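4.2 Rules for a tidy bench

We were delighted by how much a short set of rules did for the Verkdale recordings. Before October each operator set up to their own taste, and the clips were hard to compare. The bench code, drafted by Teresa Conneely, now fits on one page. Cables run down past the wrist and never across the work area. The target container goes mid-table, open side up. One task, one object in hand.
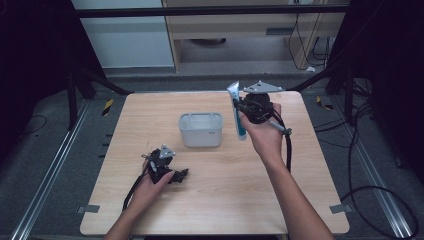 Donati Handling Practice Group

Figure 9. Two hand-held grippers at the bench, the right one holding a white and blue tube upright above the table and the left one resting low.

Rule 3 is our favourite — keep the idle gripper low and to its own side until it has a job. It costs the operator nothing, and reviewers can tell at a glance which hand is doing the work. Of 1,000 clips checked against the code, 306 were sent back, mostly for cable placement (see 4.3). We would love to see other labs try the page and mark it up!

Contact: Donati Handling Practice Group, Verkdale | Updated 3/13/23 | Back to top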